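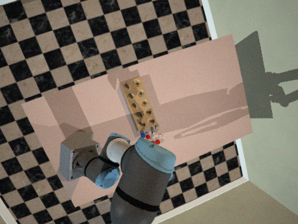 Falto: Frequently Asked Questions

Last updated May 17, 2026

On this page we collected the questions that customers ask us before they buy Falto, and also the ones that come in the first weeks of use. If your question is missing, please write to the support desk of Undel. The address is in the footer.

General

What is Falto?

Falto is a package of simulated tabletop tasks for robot arms. You install it on your own computer, choose a task, and run your control program against it. Each task has a room, a table, an arm with a gripper, and some objects to be moved. At the end of a run you get a log file and, if you want it, the rendered video.

Who makes it?

Undel. We are a small company and we make two products, Falto and the motion planner Tramow. Both can be bought separately and each one works without the other.

Is there any hardware in the box?

No. There is no box. Falto is a download. A few customers ordered it and then waited for a parcel, so now we write this also on the order page.

Which tasks are included?

The current version has 13 tasks. The most used one is the board task, where the arm takes small game pieces from one end of a wooden board and puts them into the pits. The others are stacking, sorting by color, drawers, pouring of beads, and similar work on the table. The full list is in the manual, in the chapter "Tasks".

Can I try it before I pay?

Yes. The trial has the board task only, without time limit. Videos from the trial carry a small mark in the corner. The log files are complete.

The board task

What must the arm do?

The instruction is given in a plain sentence, for example "put a red piece in the near left pit." The arm must go to the group of pieces behind the board, take one of the requested color, carry it over the board and lower it into the pit. Then it must open the fingers and go up again. The run is finished when the gripper is above the safe height or when the time is over.

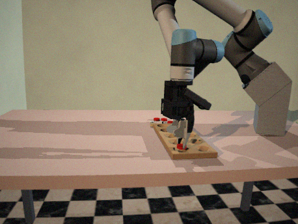 Board task, side camera. The fingers are at a red piece, at the near end of the left row.

Why is this task considered difficult? It looks easy.

The pieces are very small in comparison with the board, and they lie close together. When the arm goes for one piece it can easily push its neighbor. Also, when the gripper is low over the board it hides a part of the row from the side camera, and the program must remember where the pits are. We recommend to use at least two cameras for this task. With only the side camera, many programs work well in the far pits and badly in the near ones, or the opposite.

How does Falto decide that a piece is in the pit?

It reads the position of the piece from the physics, not from the image. The center of the piece must be inside the border of the pit and below the top face of the board, and the piece must be at rest. A piece that leans on the border is counted as missed. You can make this rule softer with the setting "rest_check", but please write it in your report when you do, or your results cannot be compared with others.

Can I ask for several pieces in one run?

Yes. The sentence can name more than one color and more than one pit. The order is free unless you write "first" and "then." In version 2 we also added the possibility to start with pieces already in the pits, so that the arm must empty them.

Can I change the colors and the board?

The colors of the pieces, the color of the table and the floor can be changed in the scene file. The board can be turned and moved on the table. The shape of the board is fixed, and the number of pits also. We know that some users want a longer board. It is on our list for July.

The shadows are hard and go over everything. Is it an error?

No, it is intended. In the default light the arm throws strong shadows on the table, on the board and on the wall, and they move together with the arm. A program that learned only under soft light can get confused by it. If you prefer to begin with an easier case, set "light" to "soft". For the final evaluation we advise to put it back to default.

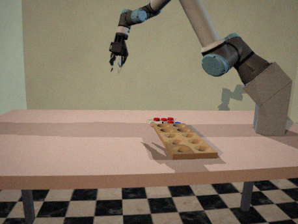 Board task with the gripper open and raised, and the pits of the board empty.

Cameras and recordings

How many cameras can I use?

As many as your computer can carry. The scene file comes with a side camera and a high camera. You can copy one of these blocks, change the position and give it a new name. The camera may be tilted. Some of our users put one quite high and rotated, so that their program does not depend on a straight view of the table.

Why does the upper part of the arm leave the picture in the side camera?

The side camera is placed for a good view of the gripper and of the table. When the arm is lifted, the elbow goes over the upper border. If you need the whole arm in the picture, move the camera back or make the view angle wider. Please note that the pieces will then become even smaller in the picture. At low resolution they are only a few pixels.

What is in the log file?

For each time step: the joint angles, the opening of the gripper, the position of every object, the contacts, and the command that your program sent. It is a simple text file and can be opened in a spreadsheet. The chapter "Logs" in the manual explains each column.

How many recorded demonstrations do I get?

For the board task there are 300 demonstrations, done by people with a hand controller. For all tasks together the full package has more, and the exact number per task is on the download page. We left the failed attempts out of the main folder. They are in a separate folder with the name "not_accepted", and you are free to use them.

May I publish pictures and videos from Falto?

With a paid license, yes, also in commercial publications. Please mention the name Falto and the version. With the trial you may publish too, if the mark in the corner stays.

Installation and price

Which computer do I need?

A normal desktop computer with a separate graphics card is enough for one scene with two cameras. Without a graphics card Falto runs too, with the rendering switched off. This is useful if you need only the logs.

How large is the download?

The program itself is 526 MB. The demonstrations are downloaded separately, task by task, so you do not need to fill your disk with things that you will not use.

Does it work with my own robot model?

If your model is in one of the supported formats, yes. The arm is mounted on a pedestal on the table, and you must give the height and the angle of the mounting in the scene file. The most frequent mistake is the angle. When your arm looks into the wall at the start, check this value first.

What is the difference between the Nolte license and the standard license?

The standard license is for one person on one computer. The Nolte license is for a team or a classroom. It runs from a server in your building, and it does not need an internet connection after the first activation. Prices for both are on the order page. Schools get a lower price for Nolte, please ask us before you order, as we cannot correct an invoice afterwards.

Do I need Tramow to use Falto?

No. Any program that can send joint angles or gripper positions will work. Tramow is convenient if you do not want to write the path of the arm by yourself, for example for lifting the gripper high enough between the pieces and the board.

Can I get my money back?

Within the first month, yes, without a reason. Write to the support desk with your order number.

Results on a real robot

Will a program that works in Falto work also on my real arm?

We cannot promise this, and we ask you to be careful with anybody who does. The weight and the friction in Falto are measured values, but a real finger gets worn, a real table is not perfectly flat, and a real camera has noise. What our customers tell us is that Falto is good for finding the large mistakes early: a wrong order of the movements, a gripper which is opened too soon, a path that is too low above the board. The fine adjustment must still be done at the real table. Start with low speed and with the emergency stop near your hand. 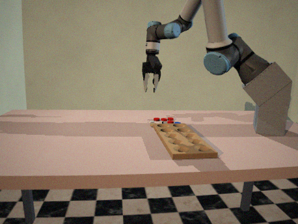 Fredy Quintero sent us a different opinion on this point: for him the large mistakes were easy to find anyway, and the real value was in the logs. He wrote that he compared the contacts of his good and bad runs line by line and found that his gripper closed a little before it stopped going down. "I would never see it with my eyes," he added. He also complained that the column names in the log are too short to be understood without the manual. We agree, and longer names are available now with the setting "long_names".

Is there help for the change from simulation to the real robot?

Yes, there is a guide in the manual, in the chapter "After Falto". It covers the calibration of the camera, the speed limits and a simple test with a single piece. For customers with the Nolte license we also offer a video call, where we look at your scene file together. Please send the file before the call.

I found an error. Where do I report it?

Use the form on the support page. Attach the scene file and the log of the run, and write which version you have. A video is welcome but not necessary. We answer in English and Spanish.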